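Visit notes: Vandenberghe handling lab, Kurnadgate
Apr 11, 2020

The second stop was the perception bench, run by Kenji Van Dusen. His group maintains Ineck, the pose estimator that feeds the grasp planner. Ineck publishes at 30 Hz; the arm controller runs at 500 Hz and interpolates between estimates. If no valid pose arrives for 5 cycles, the planner holds position.
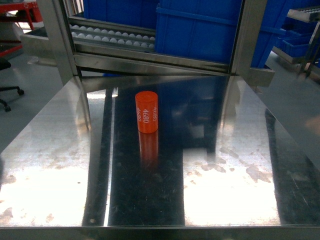 Orange cylinder marked 4680 on the steel bench, with its reflection in the tabletop.

Polished steel is a hard case for the segmenter. A mirrored column can be merged with the part, which pulls the estimated base too low. Ineck fits the table plane first and discards points behind it. Glare is masked separately, using two exposures.

Van Dusen replayed logs in Somudden, their viewer, with the plane filter on and off. Without it the base estimate dropped below the table. Yaw stays unconstrained unless the lettering is readable. A fix is planned for June.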